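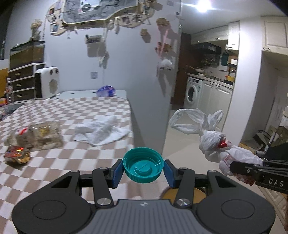 6 min read

Figure 2. Teal bottle cap, open side up. Bed with checkered sheet at left.

4. Switching on air: the Plundton call-in material

Starting with the raw set. 1823 calls in the Diser archive, all from the weekday call-in hour, all with sound good enough to transcribe. Of these, 1215 have at least one switch between English and a second language. The rest are one language start to finish, mostly English, and drop out of the analysis from here on.

What counts as a switch — a full clause or more. Single borrowed words left out (food names, greetings, swearing). Bleddyn Griffiths, who did the first pass on the transcripts, wanted greetings counted. His case is a fair one: a caller who opens in Welsh and goes on in English has told the host something. But hosts at Diser greet every caller in two languages as station policy, so the reply is half scripted. Left out, then. See the notes to section 3 for the calls he flagged.

4.1 Where switches fall

Mostly at turn edges. Caller finishes a point in English, pauses, restarts in the other language, often to say the same thing again with more heat. Complaints about buses, rents, the school merger. Mid-sentence switching is there too but belongs to a smaller group of regular callers who know the hosts and are known by them. First-time callers hardly do it at all. They wait for the host to go first.

Hosts do go first, some more than others. The evening host switches when a call is going badly. The morning host switches to close a call down, and callers seem to hear it that way: goodbyes come quickly after. Same move, two jobs. An earlier reading of the archive (the Pinetti report, which used only the morning tapes) took switching as a friendly gesture throughout. We dont see that in the full set.

4.2 Reported speech

The clearest pattern. Callers quoting a landlord or a council officer put the quote in English whatever language the call is in. Callers quoting a parent or grandparent go the other way. It holds even where the person quoted would not have spoken that language — one caller gives her landlord's words in English and mentions later that he only ever speaks Turkish to tenants. So the language of the quote marks who has the upper hand, and can't be used as a record of what was said.

Exceptions cluster in October, during the Uçar building dispute. Tenants quote the managing office in Turkish there, at length, with voices put on. Comic effect mostly. The host laughs on tape. Whether this carried on once the dispute was settled is hard to say, as the tapes after that month are patchy and two weeks are missing altogether.

4.3 Limits

Callers are not Plundton. They are older, home during the day, used to being listened to. Screening is also a problem: the producer talked to everyone before they went on air and no recording of those talks was kept, so we can't tell who was nudged toward English before teh call began. Section 5 takes up the producers' own account, from the interviews.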